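Lirnside Winter Veg Box: FAQ
Updated 6 November 2025. Quick answers, more when I get a minute. Lev
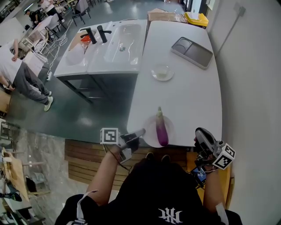
Eggplant on a plate, long purple type.

When do boxes go out?
Thursdays, after 2. Dreline pickup opens when the van gets there, usually before 3. Doors shut at 7 sharp.

What's in the box?
Changes weekly. Roots, greens, onions, one "odd" item. List goes up the night before. No, can't tell you sooner, depends what the growers bring in.

Can I swap something?
Two swaps per box. Do it by Tuesday noon. After that we've already orderd.

Eggplant in November?
Greenhouse, from the Mridha place. Last few weeks of it. Long ones cook faster than the fat ones, so check early if you're roasting.

Do I have to salt it?
Nope. Some people do, for frying. For roasting or curry don't bother.

How do I store it?
Not the coldest part of the fridge. Use within a few days. Whole, not cut. Greens go in a bag with a paper towel. Potatoes in the dark, away from the onions.

How much is it?
Small $22, large $34. Pay monthly or weekly. Cards fine, cash at Dreline only.

Is there a waiting list?
Yes. 173 boxes a week is our max right now, and 97 of those are the small size. Large spots open up more often so ask for that if you're in a hurry.

Can I skip a week?
Sure. Same Tuesday cutoff. Log in, hit Skip, done. If the button is grayed out you missed it, sorry.

I forgot to pick up. Now what?
Call before 7 and we'll hold it till Friday lunch. No call, it goes to the Kidodell food pantry. No refunds on those.

Do you deliver?
Kidodell side only, $5. Leave a cooler out if you won't be home. Apartment people, we need the door code!!

Something in my box was bad.
Email a photo the same day, we'll credit you. Please dont wait a week.

Do you want the boxes back?
Yes please. Flat, tape off. Egg cartons too.

Thanksgiving week?
Boxes go out Tuesday that week. Swap cutoff moves to Sunday noon. Squash for everybody.

Still stuck?
Email is best. Ask for Lev Hrynyshyn if it's a billing thing.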